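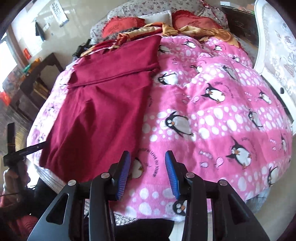 Figure 6.1 Hand-held gripper at a textile task: dark red fleece garment on a printed blanket.

Chapter 6
Budgeting for Hand-Held Gripper Equipment

6.1 Scope of the Budget

A purchase plan for hand-held grippers covers more than the price of the unit. It includes finger pads, mounting screws, storage, operator hours, and the articles to be handled. A plan that lists only the gripper will understate the first-year cost, often by a wide margin.

Consider the case used throughout this chapter. Plamevis, a small firm developing household folding equipment, set aside $2,840 for each work kit. The gripper took $2,000 of that amount. The remainder paid for spare pads, fasteners, a carrying case, and cloth goods. Operator wages were held in a separate account and are treated in Section 6.4.

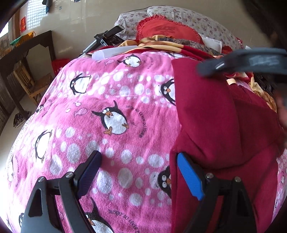

Finger pads are a consumable and should be budgeted as one. The rate of replacement depends on the surfaces they meet, so the planner needs a list of materials before asking for quotes. Bedding and clothing are often handled together - a pad may press on a fleece blanket while its partner rests against a thick, folded red cloth. Each material on the list should carry an estimate of contact hours. Pads are priced by the pair, and a kit with one worn pad is charged for two.

6.2 Fixed and Recurring Costs

Fixed costs are entered once, in the month of delivery. Recurring costs are entered monthly. In the Plamevis plan, the recurring line for pads and fasteners was $97 per kit, with the first charge in April. Repairs were left out of this line, and the plan had to be revised.

6.3 Comparing Quotes

Quotes should be reduced to the same terms before they are compared. Shipping, pad supply, and warranty period must appear in each. Where a supplier bundles pads with the gripper, the planner should ask for the pad price alone - the bundle ends, but the need for pads does not.

Last updated: Jun 24, 2023

Comments

Parisa Hassanpour: Does the $2,840 include sales tax? Section 6.1 doesn't say.

Rostam Kermani: I read it as before tax. The worksheet has a separate tax row.

Sándor Bárány: Please add a line for repairs to the table in 6.2. We left it out of our own plan as well.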